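Talha Ghumman
Reading time: 2 min

1/ I promised a thread on how we keep the shared tables clear at Jeralum. Our loft is one long room with white walls, and in February every table in it was a storage place. Now it is better, so I write down what we do.

2/ First rule: a table is for the thing you do now. Books go in one stack at the far side, biggest at the bottom. On the blue table the stack has a red book under a white one with a yellow label on the corner, and the rest of the top stays free for work.

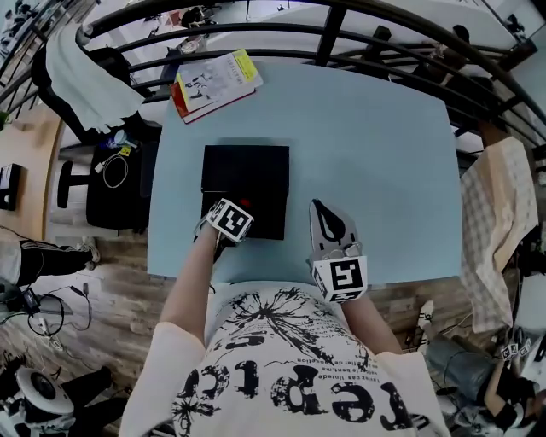

3/ Flat black things are the difficult ones. Cases, covers, folders – from two meters they all look the same, and people put them down and forget them. I ask everyone to write a name inside. Anum Tanoli wrote hers in silver pen and I copied her.

4/ Second rule: the railing is not a closet. I wrote this in our house notes and I still find towels on it. A towel on the railing comes down over the chair behind, and then the chair is lost also. We bought hooks for 54 dollars. Please use the hooks.

5/ The long wooden table was more work. Thabiso Khumalo and I took 102 items off it, mostly cables and cups. We let one plant stay, a small one in a pot. Shabnam Bangash waters it and I think it likes the place near the end. 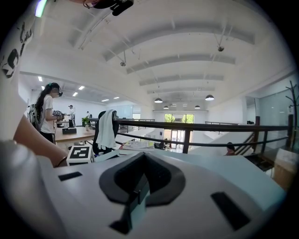
The wooden table, with its plant and a black box. Bags stay on backs, not on tables.

6/ Third rule, quite new: 4 minutes before leaving, you look at the table where you were and take back what is yours. It feels like school, but it works for me.

7/ Somebody asked if we need more shelves. Maybe one, by the back wall. I measured there on March 16, 2019 and then lost the paper, so I must measure again. If you have a good shelf to recommend, please write me.

Contact | © Talha Ghumman | Back to top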